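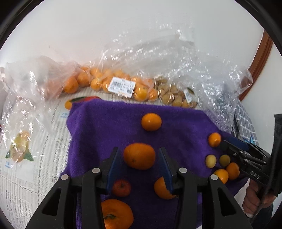

Reading time: 3 minutes

From: Tùng Ngô
To: the Orine fruit list
Subject: Re: citrus sorting, what goes in which bowl?

Hi all,

Huệ, I'm so glad you asked this, and I'm going to answer at far too much length. First your message, for anyone who joined in January and hasn't seen it:

> On the Orine list, Huệ Vũ wrote:
>
> I went a bit wild at the market and came home with bags of small
> oranges plus a few odd ones I picked out singly. My habit is to tip
> everything into one big bowl in the kitchen and then lose track of
> it. By the end of the week there's always one at the bottom that has
> gone soft and taken its neighbors with it.
>
> Do you people sort yours? By size? By kind? And do you take them out
> of the plastic right away or leave them until you need them? I have
> 2 bowls and one shelf in the fridge, so nothing fancy please.
>
> Huệ

Yes, sort them! It's my favorite part of bringing fruit home. I put an old towel on the table (mine is purple and has seen a lot of juice) and take the mixed ones out first, leaving the bagged produce in a row at the back until I get to it. On a towel nothing rolls onto the floor, and you can turn each fruit over and look at the stem end, where the trouble usually starts.

Then I go by size, more or less. The big oval orange stays by itself, and so does anything that came with its leaves on. I love a tangerine with a green leafy cap and I always put it on top of the bowl where I can see it. The tiny ones get their own little group over on the right: small oranges, and those pale yellow ones no bigger than a kumquat. If you mix the tiny ones in with the big ones they sink, and that's how you get the soft one at the bottom.

There's usually one fruit I can't place. This time it's small and red-orange and could pass for a little apple or a blood orange. I like having a mystery in the pile. Smell the skin, and if you still can't tell, cut it at breakfast and find out.

About the plastic: I don't leave citrus in closed bags for long, it sweats. But I don't open everything at once either. A bag with a dozen or so small oranges can wait a day while you eat the loose ones. When you do empty it, cut off the price label and keep it if you liked the fruit, so you can find the same kind again. I have a whole drawer of these and my family thinks it's terrible.

With 2 bowls I would do this:

Big fruit and anything with leaves in the wide bowl, one layer if you can manage it.
Small fruit in the other bowl, wherever people walk past. They go so fast!
Anything with a nick or a soft spot gets eaten today or squeezed.
Whatever doesn't fit goes on the fridge shelf, uncovered. Mine keep well there, and I take out 3 at a time so they aren't icy when I peel them.

Keep nuts and dried things well away from all this, in a jar. I learned that with a bag of dried longan that went sticky next to the mandarins — a sad evening.

Does anybody candy the peel from the really small ones? I tried it once and boiled it far too long, but the syrup was wonderful in tea and I'd love to have another go. Huệ, tell us what you picked out singly, I want the full list.

Tùng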